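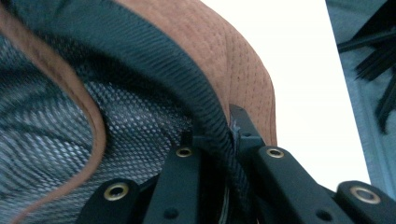 Kastach, August

Minutes of the Kastach Allotment and Orchard Association, general meeting

Present: Marlies Brunner (chair), Marlies Strebel, Jin-sol Baek, Roswitha Sutter, Domenica Ruchti (minutes), and members as signed in on the attendance sheet.
Apologies: none received in writing.

The chair opened the meeting at 7 p.m. in the clubroom.

1. Minutes of the previous meeting
Accepted with one correction. Under "Lower gate," the key is held by M. Strebel, not M. Brunner. Both are in the minutes as "Marlies" and members asked for surnames from now on.

2. Water
J. Baek read out the meter. The orchard side has used 2494 gallons since the last reading. Most of it went to the young plums along the east fence. The two taps by the compost bays drip when closed. R. Sutter has new washers at home and will fit them before the weekend.

A member asked if hoses could be left running on a timer in the evening. Discussion followed. Some plots at the top end lose pressure when more than one hose is on. Agreed that timers are allowed after 8 p.m. on the lower plots only, and that the upper plots have first use of the water in the morning.

The rain barrel behind the shed has split at the seam and will be taken to the dump.

3. Shed roof
The leak over the tool racks is worse. D. Ruchti asked for prices for boards. Flosavwood can supply larch boards cut to length and will deliver to the lower gate, but not up the track. Their price is good until the end of the month. A second price from the yard in town was higher and did not include delivery.

M. Strebel thought the rafters should be looked at before any boards are ordered. R. Sutter said she had been up the ladder in June and two of the rafters on the north side are soft. Agreed to replace these at the same time.

Decision: order from Flosavwood. D. Ruchti to send the order. M. Brunner to ask the farm for the use of a trailer to get the boards up the track.

The mower and the strimmer go into the small shed while the work is going on. The strimmer still has no guard and should not be used until it has one.

4. Fruit press day
To be held in September as last year, date to follow once it is clear how the early apples are coming on. Yeoman is the heaviest cropper again and several branches have been propped. Members with Yeoman trees should thin them now if they have not done so. The pears are poor.

The press needs a new cloth. J. Baek to order two. Bottles: there are 200 in the cellar from last year, unwashed. Washing will be done the evening before pressing, in the yard, and members are asked to bring their own brush.

The charge for pressing stays the same. A member from the upper plots asked if people from outside the association could bring fruit. Agreed, in the afternoon only, after members are finished.

5. Plot list
Plot 7 has been given up. The next name on the waiting list has been written to and has two weeks to answer. The raised beds stay with the plot. The greenhouse frame belongs to the former tenant, who will collect it.

The hedge between the path and the car park is over the height in the rules. M. Strebel will cut the path side. The car park side belongs to the town and M. Brunner will call them.

6. Plot map
J. Baek has put the new plot map into Sketar and printed a copy for the notice board. Two plots on the map have the wrong numbers and the old well is missing. Corrections to J. Baek in writing, please. The hand-drawn map stays up until the new one is right.

7. Any other business
Wasps' nest under the eaves of the small shed. Left alone for now, use the other door.

Someone has been putting cooked food in the compost. Please stop.

R. Sutter asked for the bench by the orchard gate to be moved into the shade of the walnut. No objections.

The meeting closed at 8:40 p.m. The next meeting will be after press day.

Minutes: D. Ruchti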